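Workshop and Workplace Tips: Working Alongside Automatic Handling

Issued by the Skodora Works Advice Desk, Dradcombe

The following notes are intended for staff at sites where handling arms have been brought in to share the lighter lifting and sorting. They draw on practice at the Genddale and Dradcombe workrooms, and should be read together with the rules of the individual site.

Before the shift

Walk the floor on the route the machine will use. Pick up offcuts, straps and stray packaging. The finger pads should be looked at daily and wiped with a clean, lint-free cloth; grit on a pad will mark polished goods. Record the check in the Adomaitis log sheet, and write the time beside your initials.
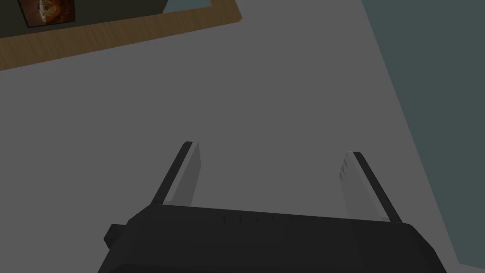 Pads are to be replaced after 2,000 lifts, or sooner where the surface has become shiny. Replace both together. Old pads go in the general waste and should not be kept as spares.

Changes to duties

Staff who formerly carried and sorted by hand will spend more of the day setting out work, checking results and dealing with items the machine has refused. Such duties call for attention over long periods, and supervisors should allow a change of task every 3 hours. No member of staff should be asked to keep pace with the machine. At Genddale, 647 items were passed back for hand sorting in August, and the time this takes must be shown on the rota.

Shared tables

Agree which part of a table belongs to the machine and which to the person. Glassware should be set well back from the edge. Laptops left open should be saved and locked before the arms are started. Drinks are to be kept elsewhere.
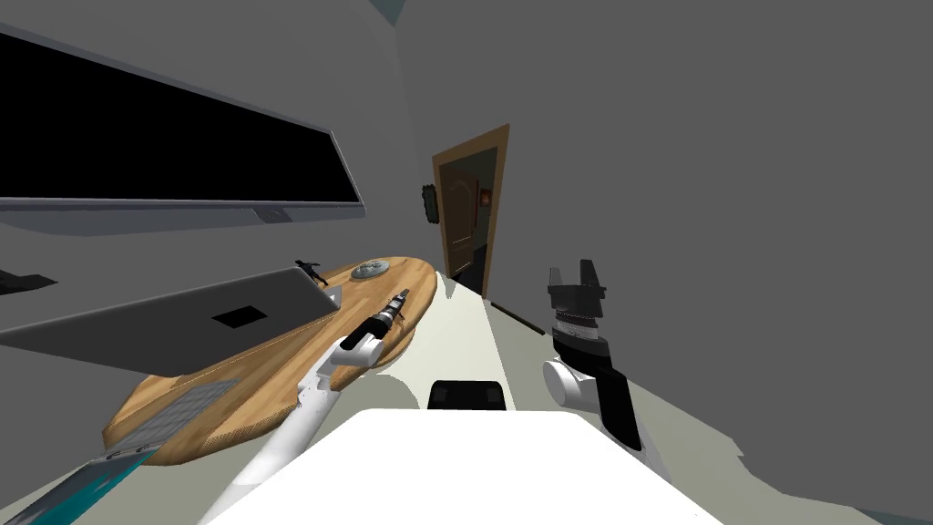
Arms at a shared table, with an open laptop and a shallow glass dish on the top.

Stopping and restarting

Any person may stop the machine, at any time, without first asking a supervisor. Restarting is reserved for trained staff. Questions may be put to the Advice Desk on extension 929, or raised at the Thursday meeting.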